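The grip fault that the log called a success

July 2025

I have been putting off this post because the people at Drorix are nice, they answer email, and they let me hang around their two-arm cell for longer than I had any right to. But I said I would write up what went wrong, so I will.

Some background for anyone who skipped the last one. The job is sorting produce into a basket. Two arms over a table, a pile of fruit and vegetables, and software from Molefe that decides which arm goes for what. The sales page says the system "recovers gracefully from a failed grasp." I have worked around machines long enough to get itchy when I read the word gracefully.

The fault first showed up in June. The arm would close on something round, lift it, start toward the basket, and then open too early. The fruit landed on the table or went over the side. Annoying, but things get dropped. I drop lemons too. What bothered me was the log. Every one of those runs was filed as a completed placement. The software saw the gripper close, saw the arm travel, saw the gripper open, and gave itself a point.

So when someone tells you a picking cell is 92 percent successful, ask who is keeping score. In this case it was the robot. I asked for the raw numbers behind the 92 and got a spreadsheet with 2000 rows, every one of them scored from gripper position and none from what ended up in the basket. There is a column called "verified." It is filled in by the same script.

The reply I got was that the early release was a calibration problem and that it mostly happened on small round items near the basket rim. Fine. That is where the arm has to do the one thing it was bought to do. 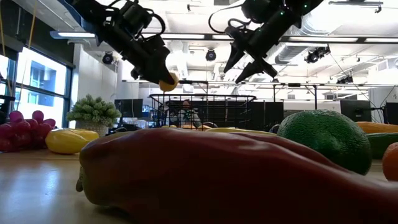

Yellow item in the grip, basket still to go. The other arm is open and empty.

My best guess at the cause, and it is a guess, goes like this. The Fitel finger sensors report a contact force. When the fingers hold something small and curved by the tips, the reading wobbles, and if it dips under a threshold for long enough the controller decides the thing has already been let go. It then opens the fingers to "finish" the release. Big items never trip it, so a demo full of bell peppers looks wonderful. We raised the time limit to 600 milliseconds and the early drops got much rarer. Rarer is the word I'm using. I did not see them stop.

Now for the part I liked least. When one arm lost its item, the other was sometimes sent to fetch it. Sounds clever. Except the first arm, having marked its job done, was already on its way back to the pile, and the space check between the two only ran at the start of a move. I watched them come within 2 inches of each other over the table before somebody hit the stop. No contact, nothing bent. The event was entered as an "operator pause," which I suppose is true in the way that pulling a fire alarm is a noise.

I was told the near miss could not have hurt anyone, given the speed limits on the arms. Maybe so. But I reached over that same table a dozen times to pick up fallen fruit, and so did everyone else, and the light on the stand was green every time. Green meant "no fault recorded." We had just learned what recorded was worth.

What has changed since: the space check now runs during a move as well as before it. A dropped item is supposed to pause both arms until a person clears it. And there is a cheap scale under the basket, a Cuvton kitchen model – my suggestion, and the only piece of equipment in this story I fully trust. If the weight does not go up, it does not count as a placement. The success figure fell the same afternoon the scale went in. I was asked not to print the new one until they have more runs, and I agreed, though I notice the old one is still on the sales page.

I would still like to know two things. Did the old score go into training, so that the software has been learning from drops as if they were good work? I asked and was told someone would check. And why does the stop button clear the last entry in the error list? I have asked about that one as well. If I get an answer to either, I'll add it at the bottom of this post.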